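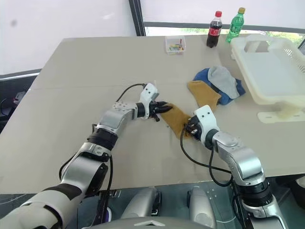

Wanted: doubters, for a two-armed laundry robot

The Otthorpe shared workshop is looking for people to spend their evenings finding out whether our build is any good. We call it Breketti. It has two arms, two grippers and a big table, and its job is socks and other small laundry. If you already believe that home robots are about to do everyone's housework, you may not enjoy this much.

Where we are

We have put $3,318 into the build and logged 653 tries at picking up, stretching and folding. The log is generous. A sock that ended up in half was marked as folded, even when one layer stuck out past the other by the width of a hand. Two of us went back over the entries and could not agree on what a good share of them meant. We would like the next 200 to be scored by people who didn't build the thing and have no reason to be kind to it.

A person can pair and fold a basket of socks while watching TV. Breketti pulls one sock out straight between its grippers with another lying right beside it, and whether it knows which is which is a fair question. We don't think we have the answer yet.

What you would do

Bring small laundry, clean, in whatever colors you own. Set it down on the table the way you would at home, in a heap, with no tidying up to help the arms.
Write down what happened on each try in plain words. "Dropped it" is fine. "Partial success" is not.
Stop the arms when told to, and also when you feel like it.
Tell us when a result looks rehearsed.

One person in the group will also take on the cables. They hang in loops off both arms, and some of us think they tug on the wrists – others say that's an excuse for bad software. We want someone to settle it with tests, and the Grustance control board can be swapped out if it comes to that.

Who should apply

Anyone over 19 who can make four evenings in January, from 6:30 p.m. to 9 p.m. You don't need to code. If you have fixed sewing machines, worked in a laundry or run an assembly line, say so. We would take that over another person who has watched a lot of demo videos. For the cable job, you should be comfortable with a multimeter and a crimping tool.

Pay

Testers get free workshop access for the month and supper. The cable job pays a flat $200 on delivery of a written result, whichever side it comes down on. There is no equity, and we have no company to give you equity in.

How to apply

Leave a note in the Breketti tray at the front desk on Briggs Street, or use the contact form and put "socks" in the subject line. Tell us one claim about home robots that you don't believe, and how you would check it. Four or five sentences will do. Please don't send a résumé unless you want the cable job.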